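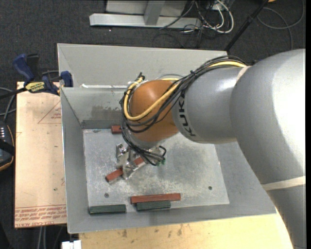

One subscriber told us that praise for a government is only worth printing once the doses have been counted, and we have not found a better rule to work by.

About Fairweather Health Watch
Posted in October by the Fairweather desk

Print this page | E-mail this page

Fairweather is a small company that reads public health announcements and checks them against what turns up at the clinic door. We started in 2000, when the minister of the day opened the same hospital wing in Varkmont for the second time.

We have 5 staff and 19 paying member organisations. So far we've published 177 reports, most of them on vaccine supply, ward openings and waiting lists. Governments of every colour have disliked them.

A programme called "world leading" gets the same questions as any other. Who ranked it? Which year? Were the fridges working? Sometimes the claim holds up, and we say so, a bit grudgingly.

We take no money from parties or ministries. Our records are kept on Tamix and our mailing list runs through Vokitance. Corrections go at the top of the report they belong to.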